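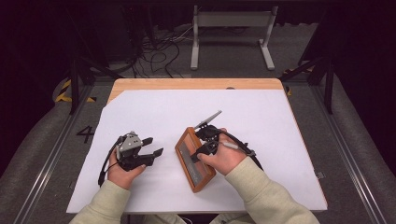 Section 4. Planning what to buy for your hand-held gripper station

Before you order anything, sit down with a cup of coffee and work through these steps. It saves a good deal of sending things back, believe me.

1. Count stations first, grippers second. Each station needs two grippers, one per hand, and we like one spare pair on the shelf besides.

2. Measure your table, then price the paper. A roll from Ondo lasts us roughly 12 weeks (we do go through it!).

3. Add up the cables. Measure with your arms stretched as far as the work will take them, and then allow a bit more.

4. Put the Zornum starter kit on its own line, at $489 per pair, with replacement fingers at $52 a set.

Note: Order the fingers along with the kit. Pleseck ships them separately, and an April order can drag on into summer.

Caution: Don't trim the budget by buying short cables. A tight cable pulls at the wrist and tires people out.

Comments (2)

Volker Ruppert: Does the price include the clips for the paper?

M. Voß: No, Volker, ours came from the office supply store.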